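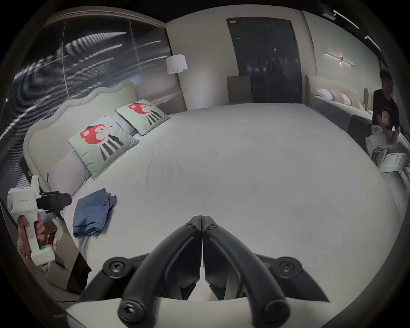 I'm trying to work out whether a padded headboard with a wavy top is a sensible thing to buy or just something that looks good in a shop. We went to look at one at Wostora and I came away less sure than when I went in. Everything about it is soft and pale, the sheet was pulled smooth over the middle of the bed, and with two mint cushions propped against the headboard it all looked very sweet. I don't sleep in a showroom though. I sleep in a small back bedroom with a radiator that knocks, next to someone who reads until midnight with his head against whatever is behind him.

My doubts are these. The wavy edge must collect dust, and I can't see how you'd get a loose cover on that shape. I asked whether the cover comes off and was told it "wipes clean", which in my experience means it doesn't come off. They want £300 down to order one and the wait is 7 weeks.

Wirenow
Posted in Bedrooms and Furniture, thread 3513
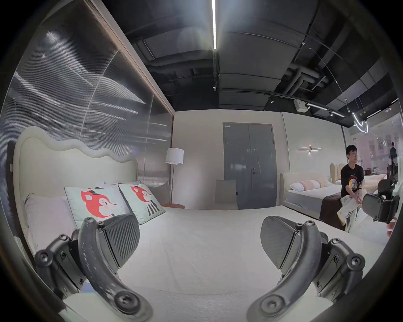

Photo: Wirenow

The other thing is height. With the cushions leaning on it the headboard looks a generous size, but take them away and put proper pillows there and I'm not certain how much of the wave you'd see. Has anyone lived with one of these for longer than a few months? I'd like to hear from people who paid for theirs, please, and not from anyone who sells them.

Replies

Hollis

We've had one for 5 years, cream, scalloped top, not from Wostora. I was talked into it. The good part first: it is comfortable to lean on, much more so than the pine slats we had before. That's where my praise stops.

Dust does settle in the dips. A soft brush on the vacuum gets it out in a minute, so I don't count that as a real problem, only a nuisance. The real problem is the patch behind each head. Hair products, hand cream, whatever it is, you get a darker area at head height and it never quite goes. I've tried upholstery foam (moved the mark about and left a ring), a damp cloth with washing-up liquid (better, if you do the whole panel and not just the mark) and the powder stuff you leave on and hoover off (no difference that I could see). If you do go ahead, get a spare bit of the fabric from the shop and test it with face cream before you hand over any money. If they won't give you a sample I'd draw my own conclusions.

On the waves, you are right. Ours has two big pillows each side and most of the time you see the tops of the curves and nothing else. Measure from the top of your own mattress to the top of the headboard, and take your own pillow with you. People will look at you. Take it anyway.

Check how it fixes to the base as well. Ours was on two bolts that worked loose every winter and tapped the wall whenever anyone turned over. Felt pads sorted the noise but I still have to tighten the bolts.

Wirenow

Thank you, that's more use than anything I was told in the shop. The face cream test I will definitely do. I went back through my pictures to think about what is the bed and what is everything round it, and I suspect I was half sold on the lamp and the little round table in the corner.
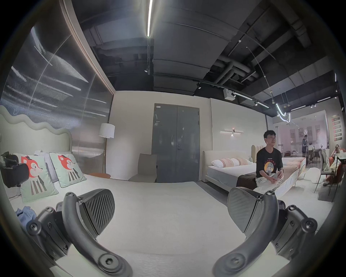
Pullico

I think you're both being hard on it. Mine is green velvet with a wavy top and I love it, no marks at all. Mind you I've only had it since the spring and I sleep with my hair tied up. Just buy it if you like it!

As for pillows, put them flat when you get up and stand a cushion in front, then you can see the whole shape. Takes seconds.

Wirenow

Glad you like yours, Pullico, but since the spring is a bit short for what I'm asking. And if I have to lay the pillows down every morning to see the headboard then I'm working for the headboard.

Hollis

One more thing I forgot. Get the delivery people to say in writing whether the headboard comes in one piece. Ours did, and it went up our stairs on the third try with the banister off. A curved top doesn't help – there's no straight edge to rest it on when you need to stop for breath. Measure the turn on the stairs as well as the door.

Wirenow

No written answer on the delivery yet. The stairs are measured and it's tight. I'm holding on to the deposit until I've got a sample and a proper height, and if neither turns up I'll re-cover the old one in something dark.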